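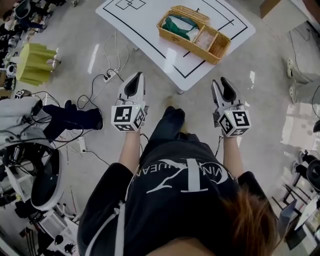 2018-10-06

Today was the reading competition between the schools, in the library hall at Lorgate. My daughter was one of the 10 children on the stage. I sat in the third row and held my coat on my knees the whole time.

She passed the first rounds well. Her words were "neighbour", "parcel" and "harvest". Then came "rhythm", and she put one letter too many. She shook the hand of the girl from Jonstead, who won later, and walked down with a straight back. I was more nervous than she was – my own English spelling I learned at 30, and I still write "rhythm" with a dictionary.

After, we ate soup at the Messina café and she did not want to speak about it. On the bus to Findport she asked when the next one is. It is in December, for her year level only. She already wants a new notebook with a grey cover.

I must sign the school form tomorrow and find her library card.

Comments (3)
Contact | © Findport Family Diary | Back to top
This site uses cookies. By continuing you accept them.

Recent entries
The bus to Jonstead
Second-hand school shoes
Parent evening, my notes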